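Kokkonen opens its second bread bakery in Forbridge

Forbridge, July 31, 2022 – The family bakery Kokkonen will open a second shop and bakehouse in Forbridge in October. The new place is on Trona Street, in the former post office, and it will give work to 8 new employees.

The company has baked rye bread in the town for many years, and the first shop on Mill Road has become too small for the morning orders. With the new ovens Kokkonen can bake 200 more loaves each day.
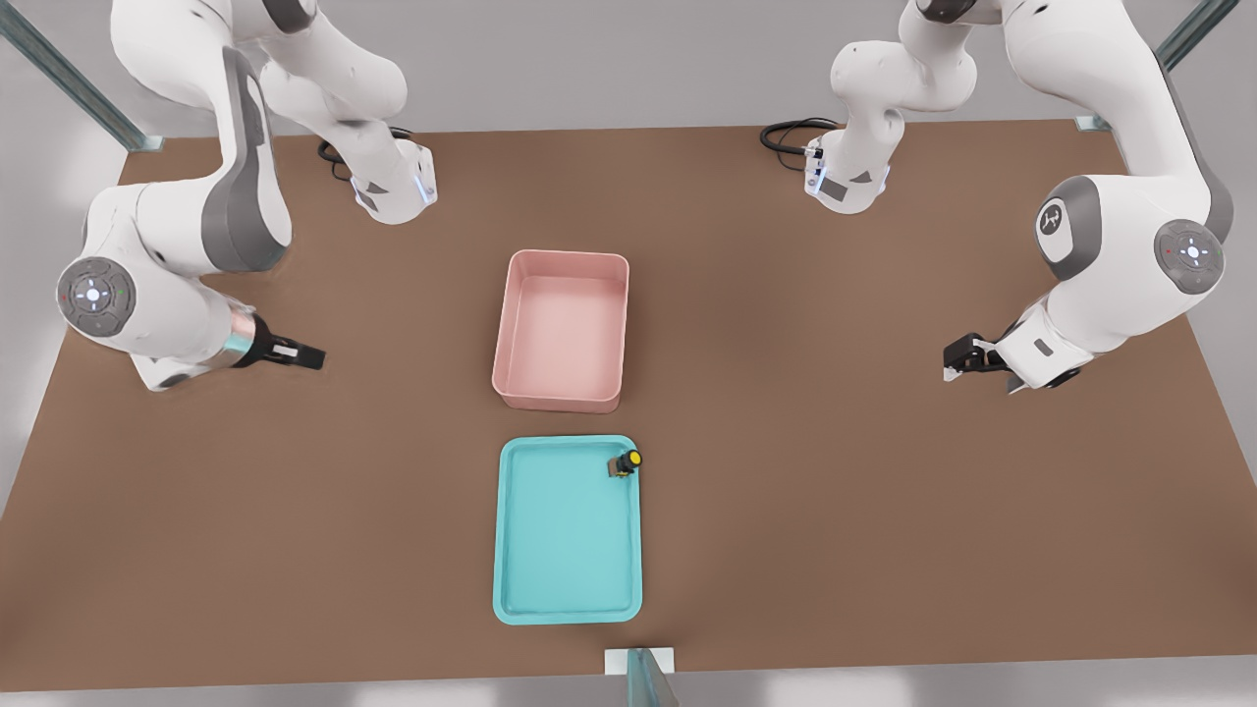 The Mill Road shop stays open with the same hours as before. Cakes and sweet buns will move to Trona Street, where there is also a small café with seats by the window.

"Our customers have asked for a place where they can sit down with their coffee," said Leena Koskela, managing director of Kokkonen. "We looked at 3 buildings in the center, and the post office was the one we all liked – also my father, who is not easy to please."

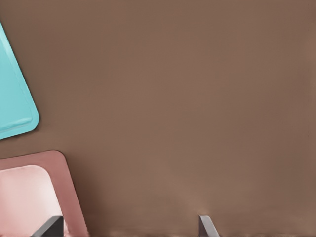

By Toivo Kinnunen, Kokkonen Press Office

The head baker at Trona Street will be Ionuț Ursu, who comes from the Penditz bakery school. He is now preparing a new sourdough with local barley. It will be sold in both shops from the opening day.

Applications for the open jobs can be left at the Mill Road shop until the end of August. Questions from the press are answered by Toivo Kinnunen at the same address.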